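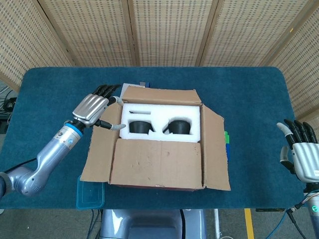 Pondthorpe Student Robotics Club, Handling Group

4.2 Unpacking task

The second task was chosen by the students in October. The robot has to reach into an open carton and take a black cup-shaped object out of a foam insert (picture above). The hard part is the thumb, which must pass the rim of the cavity before the fingers close. Mimoza Hoxha wrote the hand controller, called Brodance, and the other members took turns at setting up trials. Each student ran 15 trials, in blocks of three, and a trial was stopped after nine failed attempts to grip.

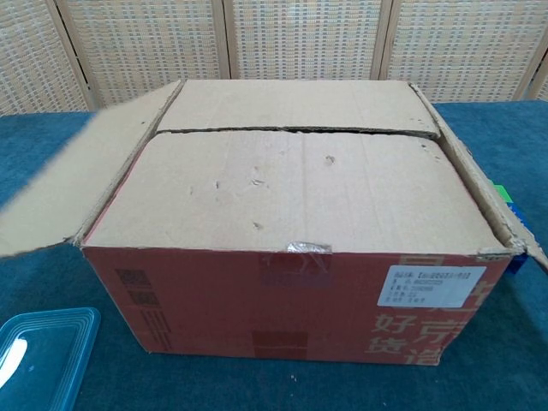 Figure 3. A carton used in the Hendent task set.

Carton choice had more effect on our planning than we expected. The students first wanted plain new boxes, but the planner, Kong, should also cope with used packaging. A carton with dents across its top flap, a strip of crumpled tape at the front and a shipping label over red print gives the edge finder many false lines to reject. We therefore kept worn boxes in the set and asked the students to mark the true flap edges by hand. Their marks were used only for scoring and were not passed to Kong.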